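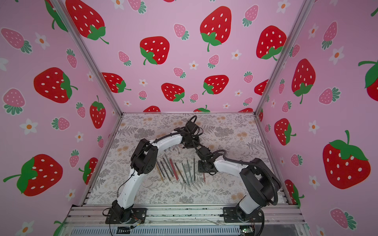 »Dass der Arm einen Stift trifft, überzeugt mich noch nicht«, sagt Soon-im Yang. Sie prüft bei Ilbridge die Steuerungssoftware Jeon, die zwei Arme mit einem gelernten Modell koordiniert. Trainiert wurde mit 3.302 Durchläufen. Yang hält die Zahl für wenig aussagekräftig: »Wenn fast 300 davon denselben Anfahrweg haben, lernt das Netz vor allem diesen Weg.« 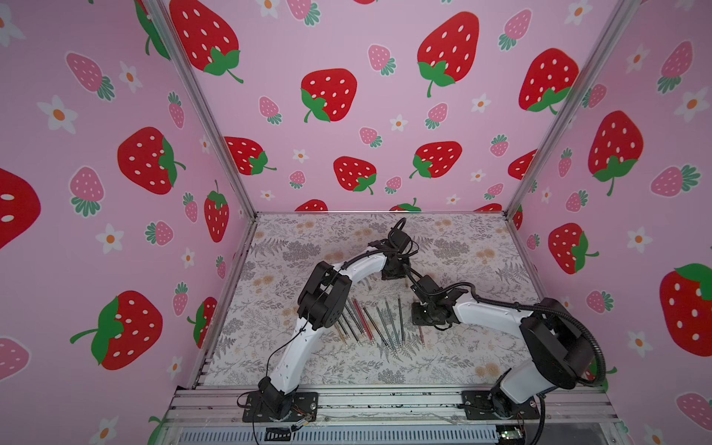 Zwei Greifer, dazwischen die aufgefächerten Stifte.

Am meisten stört sie der Planer. Er rechne jeden Arm für sich und prüfe Kollisionen erst danach. »Das kostet Zeit, und am Ende wartet einer auf den anderen – das nennt man dann Kooperation.« Ihr Kollege Jad Sleiman widerspricht: Ein gemeinsamer Planer sei in Version 44 getestet worden und zu langsam gewesen. Yang kennt die Messung. »Auf welchem Rechner, steht leider nicht dabei.«

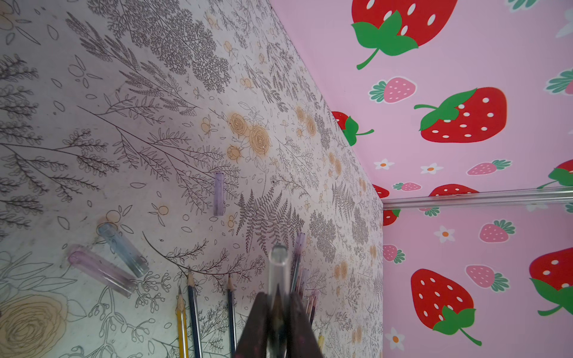 Was die Handkamera leisten soll

Durchsichtige Schäfte seien für die Tiefenschätzung unangenehm, räumt Sleiman ein, ein Filter sei in Arbeit. Yang will vorher die Rohdaten sehen. »Im Januar hieß es auch, das sei bald erledigt.«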